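Kapitel 6
Tourenplanung im Mittelgebirge und an der Baumgrenze

Lernziele
Nach der Bearbeitung dieses Kapitels können Sie
– die Gehzeit einer Bergwanderung aus Strecke und Höhendifferenz berechnen,
– Umkehrzeiten festlegen und begründen,
– die Zuverlässigkeit von Wegangaben aus verschiedenen Quellen einschätzen.

6.1 Ausgangslage

Die Planung einer Tagestour beginnt mit drei Größen: der Horizontalstrecke, der Summe der Anstiege und der Summe der Abstiege. Als durchgehendes Beispiel dient in diesem Kapitel der Normalweg von Costdale auf den Hafstein (1.947 m). Der Ausgangspunkt liegt auf 1.269 m, die Höhendifferenz beträgt somit 678 m. Gegenanstiege sind auf dieser Route nicht vorhanden.

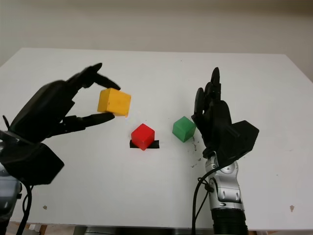
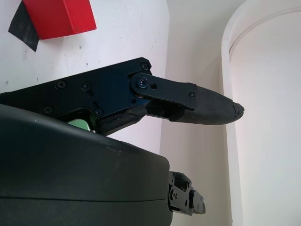
Ea Fogh
Fachautorin für Bergwandern und Kartenkunde

6.2 Berechnung der Gehzeit

Für die Horizontalstrecke wird eine Geschwindigkeit von 4 km/h angesetzt, für den Anstieg eine Steigleistung von 300 Höhenmetern pro Stunde. Beide Teilzeiten werden getrennt ermittelt. Der kleinere Wert wird halbiert und zum größeren addiert.

Die einfache Strecke zum Hafstein misst 6 km. Daraus ergeben sich 1,5 Stunden für die Horizontale und 2,26 Stunden für den Anstieg. Die Gehzeit bis zum Gipfel beträgt gerechnet 3,01 Stunden, gerundet drei Stunden. Pausen sind darin nicht enthalten und werden gesondert ausgewiesen.

Der Ansatz gilt für markierte Wege bei trockenem Boden und kleinen Gruppen. Bei Altschnee, Blockwerk oder mehr als acht Teilnehmenden ist ein Zuschlag vorzusehen (siehe Tabelle im Anhang).

6.3 Umkehrzeit

Die Umkehrzeit ist der Zeitpunkt, zu dem der Rückweg unabhängig vom erreichten Ort angetreten wird. Sie wird vor dem Aufbruch schriftlich festgehalten. Maßgeblich sind das Ende des Tageslichts, die Abstiegszeit und eine Reserve von mindestens zwei Stunden. Im Juli begrenzt häufig nicht die Dunkelheit, sondern die Gewitterneigung am Nachmittag den verfügbaren Zeitraum.

Der Abstieg wird mit 500 Höhenmetern pro Stunde gerechnet. Das Verfahren entspricht im Übrigen dem in Abschnitt 6.2.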